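## Part 3: Getting Avari running on your own machine

Okay, so you've cloned the repo and read the license file (you did, right?). Now we're going to install Avari, point it at a small project and get the first page to build. I've done this on a pretty old laptop and on a shiny new one, and the steps are the same on both.

Before you start, close any other terminal windows that have the project folder open. I skipped this the first time and spent a whole Thursday wondering why my settings kept snapping back to the defaults!

1. Open a terminal in the project folder and run `avari init`. It asks for a project name. I used `dralholm`, all lowercase, no spaces.
2. Pick the plain template when it offers you a choice. The fancy one is fun, but it pulls in a pile of packages you don't need yet.
3. Wait for the download to finish. On my connection it fetched 227 packages, and the progress bar sat still for a good while near the end. Leave it alone – it's unpacking.
4. Open `avari.conf` in your editor and find the line that starts with `port`. Change it to `1520` if something else on your machine already uses the default.
5. Save the file and run `avari check`.

> **Note:** `avari check` only reads your config. It won't change anything, so run it as many times as you like.

If the check comes back clean, you're ready for the first build. If it grumbles about a missing key, copy the `[paths]` block out of `sample.conf` and paste it at the bottom of your own file. Priit Laur wrote that sample and it's much better commented than mine (thanks, Priit!).
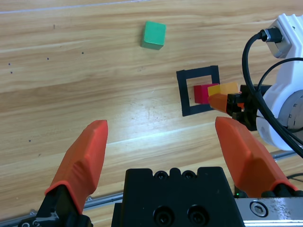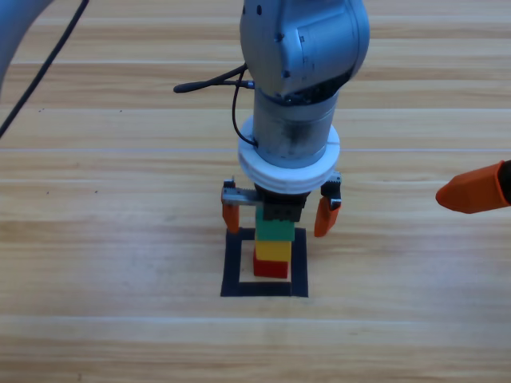

### The first build

6. Run `avari build`. The first one is slow. After that it only rebuilds the files you touched.
7. Look for a new folder called `out`. Your page is in there as `index.html`.
8. Run `avari serve`, then open your browser and go to `localhost:1520` (or whatever port you settled on).
9. Change one word in `pages/home.md`, save it, and watch the browser tab. It should refresh on its own.

> **Caution:** Don't edit anything inside `out` by hand. The next build wipes that folder and your changes go with it. Ask me how I know.

### If step 9 doesn't refresh

Usually it's the file watcher. It stops at 1,000 files by default, and if you've dropped a big image folder into the project you can hit that limit pretty fast. Open `avari.conf` again, find `watch_limit`, and raise it, or add the image folder to `ignore` – I prefer the second one, and my fan does too.

Daiane Queiroz also ran into a case where her editor was saving to a temporary file first and the watcher never noticed. Turning off "safe save" in the editor fixed it for her. I haven't seen that one myself, but it's a quick thing to try.

### Stopping and starting again

10. Press Ctrl+C in the terminal to stop the server. Give it a second or two to shut down.
11. To pick up later, go back to the project folder and run `avari serve`. You don't need `init` again.

> **Caution:** Running `init` a second time in the same folder replaces your config with a fresh one. Keep a copy of `avari.conf` somewhere else before you experiment.

Part 4 covers themes, so leave the server running if you're going straight on.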